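What we spent on the second cell, and what I'd hold back next time

I promised Jade Clegg I would write up the budget while the numbers were still fresh. She is planning a similar setup and wanted to know where the money goes after the arms are paid for. We already had both arms, so none of this covers them.

The line I got most wrong was the frame. I had put down 1143 for extrusion, brackets and the linear rail, working from an old Skoltar price list. The quote came back at nearly double that once cutting and end tapping were added. Iason Michailidis went through it with me and we dropped the cutting service and did it ourselves over two evenings. My cuts were fine on the long pieces and poor on the short ones. I would pay for the short ones now.

The whole budget was 3565. That had to cover the frame, the rail, power, cables, wall panels, flooring and spare gripper parts. Flooring and wallpaper together cost less than I expected. I nearly cut them, but Chenxi Pan wanted a cell with a busy background and she was right to push for it.

Spares are where I'd spend more. I allowed 390 and it was gone by December, mostly on cables and fingertips. Order cables longer than you think you need – the ones on a moving base always end up short by a hand's width.

The other thing I didn't plan for was objects. We wrote the task list first and only then noticed that half of it was luggage, and luggage takes up floor. If you work with anything bigger than a shoebox, measure it lying down and at an angle before you order the frame. Two arms on one rail also need room to get to opposite ends of it. I'd add 40 centimeters of depth if I did this again, and I would take that over a nicer rail.
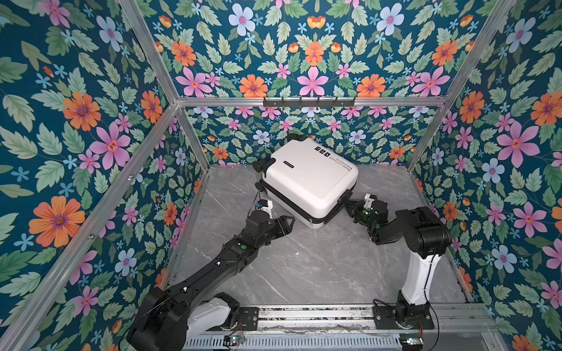
Both arms at work on the white suitcase in the second cell.

Still on the list: a proper cover for the boards on the front of the track, and a second quote from Roda for the next frame. Mervyn Mottram has offered to check my drawing before it goes out this time. I'll post the parts list when I've taken out the things we sent back.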